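Workshop Gear > Hands & Grippers > Kits and Spares

Orlandini Two-Hand Bench Set

Some people buy a boat. If you have a table and a patient household, there is also the Orlandini set: a left hand, a right hand, and the arms to hang them on. We build ours up in the shared shop at Bonby, where the table came with the lease and the evenings did not.

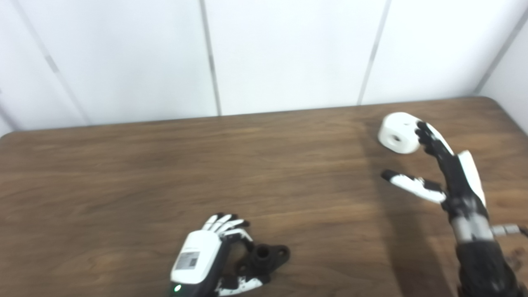 Right hand on the white part, left hand beside the black one.

Fingers are black with white covers and bend at the joints, much like yours but with more screws to lose. Budget 2 evenings for assembly and another for the cable you routed wrong. Runs on Trakar control software, which has opinions about your laptop.

Practice parts are sold separately. Printing your own is fine, and cheaper until you count the ones you throw out.

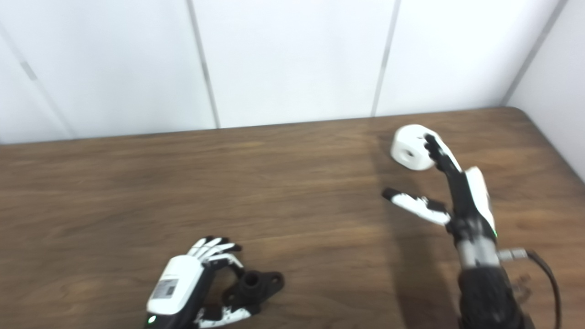
Fingertip on the white part, with the black flanged piece by the left hand.

Set, pair: $95 a month, shop members only
Rallura finger covers, white: $70
Deposit: $100, returned in October if the hands are

Tools not included. Neither is a third hand, though you will want one during assembly.

Print this page | E-mail this page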